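Subject: Re: [storage-list] clear boxes for small parts

On January's thread Defne Sarıgül wrote:

> We have 161 small red pieces in shoe boxes and I can never tell which box is which. Does a see-through lid help, or is it a waste of money? Also, do the latches hold up?

Defne,

It helps, up to a point. We switched to lidded clear boxes at Ginton last year. The lids are ribbed and a bit frosted, so you get color through them but not much shape. Red shows well. Small print does not — put a label on the end.

## What we keep on the table

- Brown mat first, so small parts don't skate around.
- One clear box with its lid latched, and a blue tray next to it. Red pieces are easy to spot on the blue, even a single one. 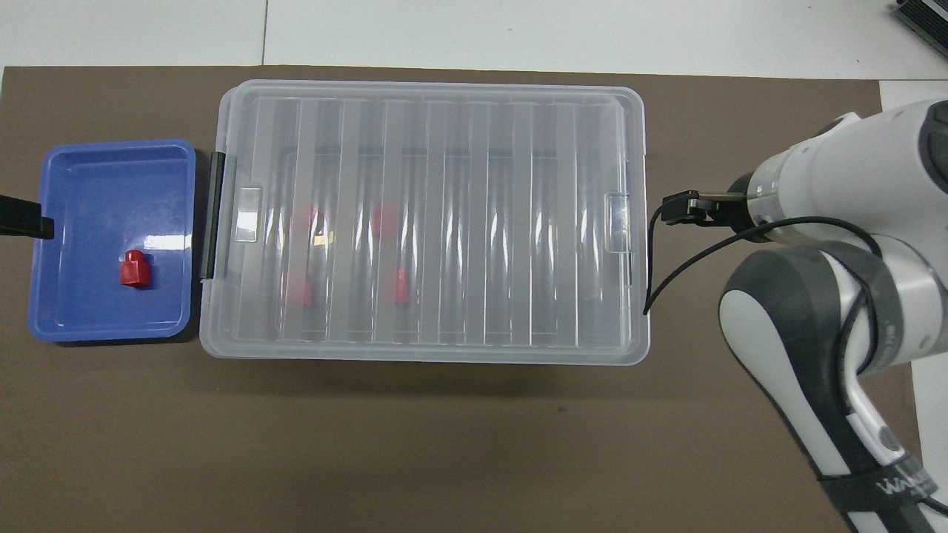 ## Latches and lids

Ours clip over the ends. Of 34 boxes I have replaced two latches, both after a drop. Open both ends before you lift, or the lid bends.

Tape sticks to the ribs only, so it lifts sooner than you'd expect. Recep Demirtaş presses it down into the grooves with a spoon handle and says that helps.

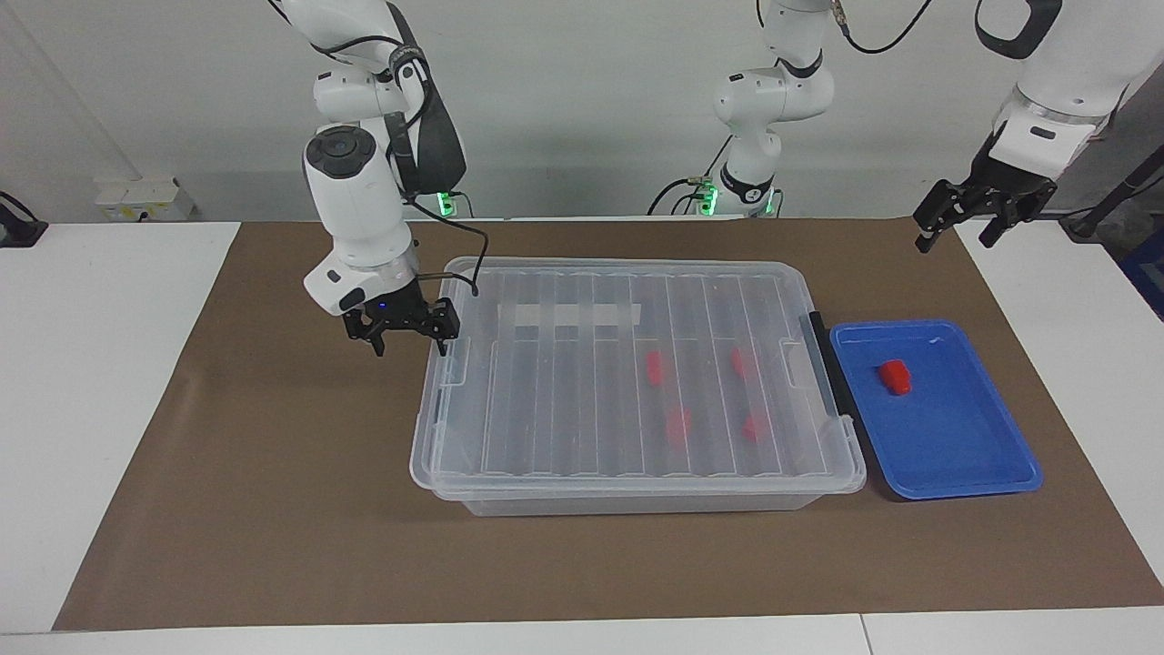
*Box on the mat, lid closed, gray tape across the back of the lid.*

I have a spare box if you want to try one before buying. I'm in until 4:30 most afternoons.

Cosimo Monti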